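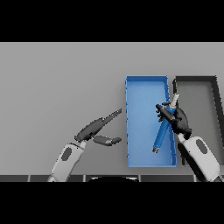

Blue tray and dark grey tray, side by side on a light grey surface.

Pallet racking inspection checklist - Tangen warehouse, aisles A to F
Inspected by: Domingo Herrera
Date: September 22, 2018
Last full inspection: March
Pallet positions on site: 1,204

How to use this sheet
Work down one aisle at a time and finish both sides before moving on. Mark each item OK, Monitor or Act. Anything marked Act means the bay is unloaded and taped off until the repair is signed for. Write the bay number in the comments, starting from the loading dock end.

1. Load notices
Load notice fixed at the end of each run and readable from the aisle: Act (aisle D)
Notice matches the current beam heights: Monitor
Comments: The notice in aisle D still shows the old layout. The first beam level there was raised in March to take the taller Raven cartons, and a bigger gap under the first beam lowers what the frame can carry. Estelen to confirm the new figure in writing. Until then aisle D is limited to half loads above the first level. Aisle B notice is faded but can be read.

2. Uprights
No dents, bends or twists: Act (bay C7)
Uprights plumb when checked unloaded: OK
No rust or flaking paint at floor level: OK
Comments: Bay C7, front left upright, is bent on the aisle face at pallet truck height. Measured with the straight edge, the bend is 5 mm over the one metre length, in the direction of the aisle. That would be Monitor by itself, but there is a crease in the steel at the edge of the dent, so I have put it down as Act. Bay unloaded and taped. Older scrapes in A2 and A3 are surface marks only and have not changed.

3. Bracing
Horizontal and diagonal braces straight: OK
Bolts in place and tight: Monitor
Comments: Two loose bolts in F4, tightened during the inspection. Check again in a month.

4. Base plates and floor fixings
Every upright bolted down: Act (aisle E)
Floor sound around the fixings: OK
Shims sitting properly: OK
Comments: 3 anchors missing in aisle E, all on the wall side where the run was moved. The holes are drilled but nothing has gone in. Zenel supplied the original anchors and the same type should be used.

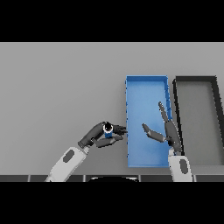 Aisle E can stay in use at floor level once the upper levels are cleared. No reach truck in there until the anchors are fitted.

5. Beams and connectors
Beams level, no bend left after unloading: OK
Beam connectors fully seated in the uprights: OK
Safety locks fitted at both ends: Monitor
Comments: Locks missing in B5 and B9, replaced from the spares box. The box is now nearly empty, so please order more. Using a nail or a bit of wire in place of a lock is not acceptable - I took one of each out of aisle B.

6. Decking and pallet supports
Mesh decks flat and hooked over the beams: OK
Pallet support bars in pairs: OK
Comments: One deck in A6 was upside down. Turned over.

7. Pallets and loads
Pallets in fair condition: Monitor
Loads stable, wrapped and inside the footprint: OK
Weights marked: Monitor
Comments: Broken bottom boards on several pallets at the far end of aisle F. Returned pallets are going straight back into the rack without being looked at. Around a third of the loads in aisle D have no weight on the label, and with the limit in item 1 those need weighing before they go up.

8. Guards and aisles
Column guards fitted at aisle ends: OK
Aisles clear, floor markings visible: OK
Lighting working: Monitor
Comments: One tube flickering over aisle C.

Actions
Estelen: new load notice for aisle D, replacement upright for C7.
Site: anchors in aisle E, order beam locks, relabel aisle D stock, replace tube in aisle C.
D. Herrera to return and sign off C7 and aisle E before either is reloaded above floor level.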